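# On the keeping of household papers

1 September 2020

My late aunt's correspondence came to me in December, together with her rate notices, her chequebook stubs and a run of programmes from the Rekwood choral festival. I have since given 15 evenings to putting it in order, and I wish to set down the principles I have adopted.

The first concerns original order. My aunt filed by person, whereas my own inclination was to file by year. I have retained her arrangement throughout. A letter from her cousin at Nasside makes little sense when separated from the nine that preceded it, and several refer to one another by nothing more than "my last".

The second concerns disposal. Duplicates of printed matter have gone to recycling, as have utility accounts more than two years old. Anything bearing handwriting has been kept, including envelopes, as my aunt was in the habit of noting the date of her reply on the back. Metal paper clips have been removed wherever they had begun to mark the page.

I am indebted to Kelly Peixoto, who catalogued her own family's papers at Darko and who persuaded me to write a simple list before handling anything further. Her list ran to 40 entries. Mine is longer — my aunt kept her Christmas cards — and I have not found a satisfactory heading for the recipes she cut from newspapers and annotated, at times severely.

The question of storage I had put off longest. Plastic tubs are commonly recommended in this district on account of the damp, but I have never cared for them, and a cool inside cupboard has served this house well enough. A plain tan cardboard box, rectangular and with a lid that comes down a little over the base, is the form I favour: it sits squarely on a wooden table and takes a pencilled label without fuss. The choral programmes will be offered to the Rekwood library once I have finished checking them against the list. 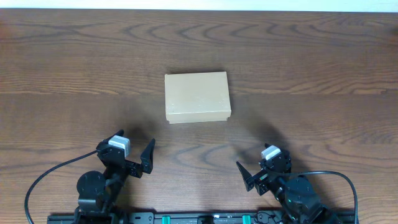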